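Indotville Employers' Group Asks Labor Department to Please Answer Its Mail

INDOTVILLE - The Clellstead Employers' Group, which represents small manufacturers, repair shops and growers in and near Indotville, filed a formal petition on Wednesday asking federal officials to set a firm deadline for decisions on seasonal and temporary worker certifications. The group would like the deadline to fall before the season in question is over.

The petition carries 3,226 signatures. Members collected them at plant gates, feed stores and one very long high school graduation, where the audience had nowhere else to go.

Under the present system, an employer who wants to bring in temporary workers from overseas must first show that the jobs were offered locally. The group has no quarrel with that. Its members advertise, they interview and they hire the people who turn up. What they object to is the wait that follows, during which an application may be received, acknowledged, returned for a missing initial, received again and acknowledged with what appears to be fresh surprise.

"We applied in winter for help in spring," said Malou Riis, the group's president and the owner of a fruit packing business in Sedside. "The approval came in September. It was a very nice letter. I read it to the apples."

Riis said her company had raised its starting wage and added a van service before applying. It filled most of its openings that way and asked for workers to cover the rest. The fruit, which had not been told about the review period, ripened on its own schedule.

The petition makes three requests. First, it asks for a written decision within a fixed number of days, with the number to be chosen by the government, on the theory that people keep promises better when they make them up themselves. Second, it asks that small errors be corrected by phone or email, and that a form not lose its place in line over a middle name. Third, it asks that employers with a clean record be allowed to renew without proving all over again that they exist.

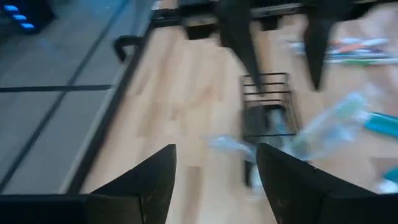 The group is also asking for stronger enforcement against companies that misuse the program. Ji-hoon Myung, its policy director, said honest employers gain nothing when a competitor underpays visiting workers or charges them for the privilege of being hired.

"If somebody is cheating, go and get them," Myung said. "We will hold the door. But at the moment the cheats and the rest of us stand in the same line, and the cheats seem to have brought better snacks."

Labor advocates have backed parts of the petition, though not all of it. Ye-ji Yoo of the Sedside Workers' Center said her organization supports faster decisions and tougher inspections but wants temporary workers to be free to change employers during the season. The petition is silent on that point.

"We noticed the silence," Yoo said. "We mentioned it to them at some length."

The group's board will take up the question at its next meeting. Riis described the talks with the center as friendly, and said both sides had agreed to stop using the word "stakeholder."

Han-gyeol Ryu, who runs the Avotiņš bakery equipment repair shop in Indotville, said he has had 2 applications pending for so long that he has started to think of them as family. Ryu bought the business from its founder and kept the name, a decision he stands by even though one of the applications was sent back over the mark beneath the "n."

"They asked me if it was a stain," Ryu said. "I said no, it's Latvian."

Copies of the petition have been sent to the region's congressional delegation. One office has replied so far, with a thank-you for the group's interest in highway funding. The group does have an interest in highway funding and has written back to say so.

A public meeting on the petition will be held at the Indotville Grange Hall next Wednesday at 7 p.m. Coffee will be served. Employers, workers and anyone holding an unanswered letter are welcome, and those in the last category are asked to bring a copy.

About the Clellstead Employers' Group
The Clellstead Employers' Group is a nonprofit association of businesses with fewer than 1,000 employees each. Most have a good deal fewer. It offers members training, legal updates and a monthly breakfast.

Media contact: Do-yoon Heo, communications manager, Clellstead Employers' Group, Indotville. Calls are returned the same day.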